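Print this page | E-mail this page

Why does the recurrent laryngeal nerve still loop around the aorta?

Posted by brevon_k, Mon 6 August

I am working through the cranial nerves for a comparative anatomy unit and have run into something the course notes mention in one line and then drop. The left recurrent laryngeal nerve branches off the vagus in the chest, passes under the arch of the aorta, and runs back up the neck to the larynx. The larynx is only a short distance from where the vagus leaves the skull. In a giraffe the same detour is said to run to several yards.

I understand the standard account, that this is left over from fish, where the nerve took a direct path behind a gill arch artery and got caught when the heart moved down into the chest. What I do not understand is why it has stayed that way. Four-legged animals have had a very long time to fix it. Is the long path doing something useful, or is there some reason it can't be changed? And does the detour cost the animal anything that selection could act on?

I have read the Haberkorn lecture notes, chapter 2, and they stop at the fish. Please don't just tell me it is bad design. I would like the mechanism.

Print | E-mail

Turance

The mechanism is in the order of events in the embryo. Early on, the vagus sends branches to the pharyngeal arches. The branch to the sixth arch, which supplies most of the small muscles of the larynx, passes on the tail side of the sixth arch artery. At that stage the path is short and nearly straight on both sides.

Then the neck lengthens and the heart and great vessels end up lower relative to the head. On the left, the sixth arch artery persists as the ductus arteriosus, which closes after birth and becomes a ligament between the aortic arch and the pulmonary artery. The nerve is already hooked under it and gets drawn down. On the right, the far part of the sixth arch artery disappears, and so does the fifth, so the nerve slides up until it catches on the fourth, which becomes part of the right subclavian artery. This is why the two sides don't match in the adult.

To shorten the route you would need one of two changes. Either the nerve grows on the head side of the artery from the start, or the artery goes away and the nerve is let go. The second does happen in people. When the right subclavian comes off the aorta in the wrong place, the fourth arch artery on that side has regressed and nothing holds the nerve down. It then goes more or less directly to the larynx. Surgeons call it a nonrecurrent laryngeal nerve, and they care about it a good deal, as it lies where they don't expect it during thyroid operations.

So a direct nerve is possible and works. The trouble is that it comes bundled with a change in a major vessel, and that vessel can press on the esophagus. A change in the nerve alone would need new guidance signals in a part of the embryo where many other structures depend on the old ones. There is no run of small steps, each slightly better than the last, because moving the nerve partway past an artery is not a thing that can be done. It goes on one side or the other.

As to cost: there is some. The left nerve is longer and is exposed to trouble in the chest, so an enlarged aorta or a lung tumor can show up first as a hoarse voice. But most of those problems come late in life, after breeding, and selection against them is weak. The conduction delay is small and can be offset in part by differences in fiber size.

On whether the path is useful – the nerve also gives off branches to the esophagus and trachea on the way up, and to the cardiac plexus. Some people argue from this that the route is needed. I don't find it convincing. Those parts get vagal fibers by other routes too, and patients with the nonrecurrent form swallow and breathe normally as a rule. It is fair to say that the branches use the path now that it is there.

Print | E-mail 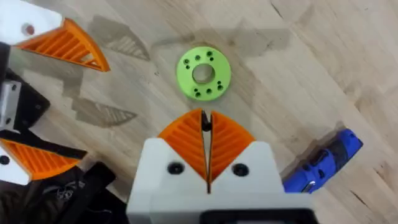
Purkemar

Giraffes have them and they do fine, so it can't matter that much. My physiology text gives it half a page, on 678 in my printing. The same goes for the appendix, wisdom teeth and the blind spot in the eye. Evolution only has to get you to breeding age.

Also worth a look is the vas deferens, which goes up and over the ureter before it comes back down. Same sort of thing.

Print | E-mail

Brevon labs reader

Agree with Turance on most of it, with two corrections of emphasis.

The fifth arch artery in mammals is often absent or so brief that it is not worth listing as something that disappears. Some authors dispute that it exists at all. For the argument only the fourth and sixth matter.

Second, be careful with the vas deferens comparison in the post above. The crossing there comes from the testis descending in front of structures that were already in place, and the ureter is a separate duct with its own outgrowth. It is a good case of descent dragging a tube along, but the artery-and-nerve problem is one of fixed order in the arches. If you put both in an essay, keep them apart.

For the giraffe, look for dissection reports and not popular accounts. Lengths quoted online differ a lot, partly from the size of the animal and partly because some writers count the whole course from the brainstem down the vagus and back, and others only the recurrent part. State which one you mean. I had marks taken off for that in December.

Print this page | E-mail this page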